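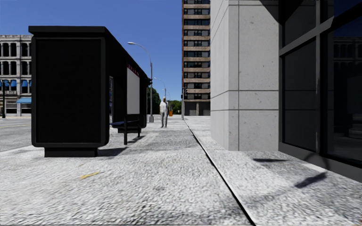 Ibrahim Afolabi spent the first part of his career writing motion planners for warehouse vehicles, where the floor is flat and the map is correct. He now leads the planning software group at Illex, which builds the navigation stack for a sidewalk delivery robot called Premanus. Most of the group's working hours are spent in simulation. We spoke by video call in February.

The stack is divided into four layers. A route layer picks streets and crossings. A corridor layer turns the route into a strip of pavement the robot is allowed to occupy. A local planner samples trajectories inside that strip, and a tracking controller follows the chosen one.

"The corridor layer causes most of our arguments," Afolabi says. "The route layer is a graph search. The controller is a textbook controller with some rate limits on it. The corridor is where you have to decide what counts as sidewalk."

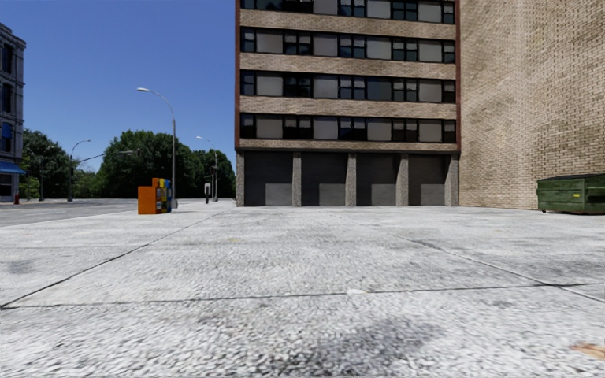

Joints and stains in concrete are a recurring problem. An early version of the segmentation model treated strong changes in surface colour as boundaries, and the corridor would narrow or split in the middle of an open stretch of pavement. The planner then behaved correctly on bad input: it slowed down, hugged one side and sometimes stopped.

"People looked at the stop and filed a planner bug," he says. "It took us a while to put the corridor polygon in the log viewer beside the trajectory samples. Once it was there, the tickets started going to the right team."

The log viewer is an internal tool called Umness. It replays a run at the planner's own tick rate and can re-execute any single layer against recorded inputs. Afolabi describes it as the piece of software he would least like to lose. The regression suite built on top of it holds 1106 scenarios, and every merge to the main branch runs all of them overnight.

Crossings are handled by a separate state machine, with its own timeouts.

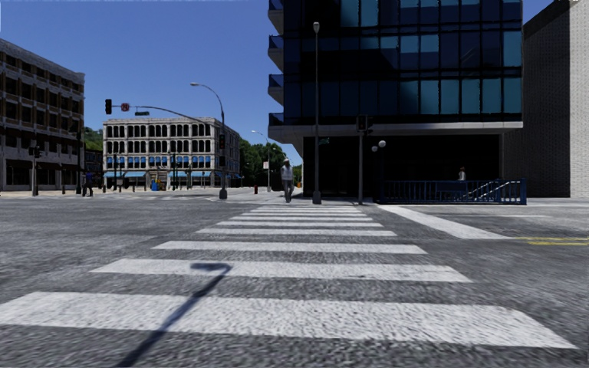

"On a crosswalk you can't use the same fallback," Afolabi says. "On the sidewalk, if you're unsure, you stop. Halfway over a road, stopping is the worst choice available. So the machine has a commit point. Before it, any doubt cancels the crossing. After it, the only permitted goals are the far curb and, if that's blocked, the near one."

Pedestrians coming the other way are predicted with a constant-velocity model — a choice he defends. The team tried a learned predictor for several months. It scored better on average error, but its worst cases were harder to explain, and the local planner replans often enough that the difference in path quality was small.

Shadows were another matter. The robot's own shadow falls ahead of it when the sun is low behind, and the obstacle detector had to be retrained with the sun angle randomized.

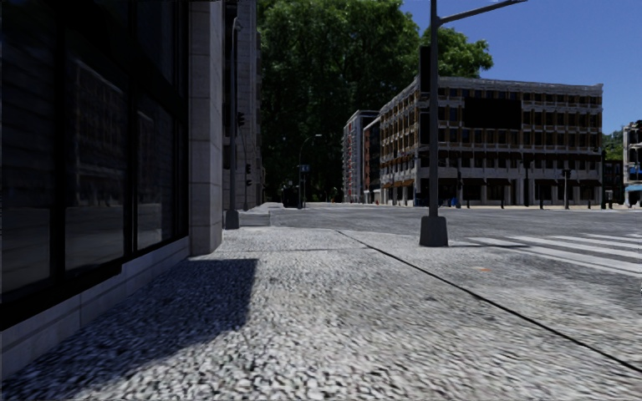
Corners with a building hard up against the walking route get a speed cap of their own. The planner computes how much of the pavement beyond the corner is hidden, assumes someone could step out of it, and limits speed so that the robot can stop inside the visible area. Glass fronts complicate the calculation. "A reflection of a facade has depth, as far as a stereo model is concerned," he says. "We mask the glazing using the map where we have one. Where we don't, we go slower."

Asked what the simulator does poorly, he names camera exposure and wet ground. Both are on the list for the next release, along with a rewrite of the corridor layer's polygon code, which Afolabi wrote himself and describes as overdue. "It has 25 tuning parameters," he says. "I can tell you what maybe half of them do."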